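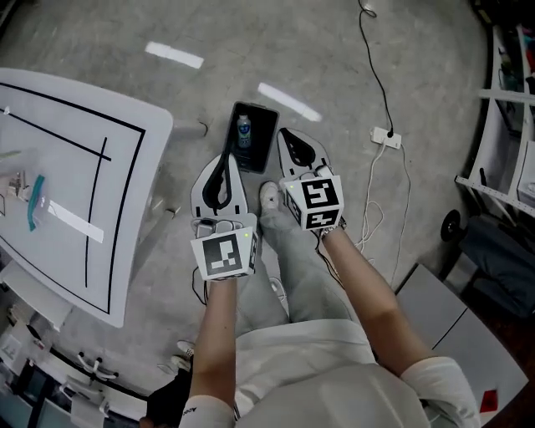

by the Nokville Notebook | Filed in May

Search this site
Type and press enter

Welcome to the phone page of my gallery! I moved into the Nokville workroom in May with one bag, a folding chair and far too many opinions about flooring, and I've been putting up pictures of the ordinary stuff in here ever since. I keep the words short (well, I try to) and let the things do most of the work.

Phone on the floor, screen up, with a little plastic water bottle showing on it. I love the blue label against all that gray. It's the brightest thing down there, and it's only a picture of a bottle!

The floor is my favorite part of the room and I will defend it to anyone. Gray with speckles, so it hides every crumb and every bit of lint, and it also hides screws, earring backs and the tiny key to my mailbox. I spent 30 minutes on my hands and knees looking for that key. A black phone, at least, you can find again.

White table over on the left, with black lines marked on it: a border, a line running on the diagonal and one more inside the border. I do like a table with lines on it. My own desk at home has a strip of tape down the middle, paperwork on one side and coffee on the other, and the coffee has been winning for years.

White sneaker, toe toward the phone. If you've ever tried to keep white shoes white in a workroom you have my sympathy. I use dish soap and an old toothbrush, and I stuff the toes with newspaper overnight. The laces go in the wash with the towels. It's a lot of fuss for shoes, but I feel so put together for the first 3 days!

Light gray top, light gray trousers, and a wristwatch with a metallic band to finish it off. That's pretty much my whole idea of a work outfit, soft and pale and easy to sit down in. I had a metal watchband once, from a shop called Drikero on the Tatovport road, and it pulled my arm hair something awful until I had a link put back in. Comfy ever since, and I'd buy another.

Next up I want to do a page on the shelves, once I've got them sorted (there are all sorts of things up there, put away by somebody with no sense of order). After that it's the view toward Sokol from the back steps, which is best at 3:45 when the sun gets onto the rooftops and I've usually run out of tea.

Tagged: around the room, floors and tables, small things, shoes, phones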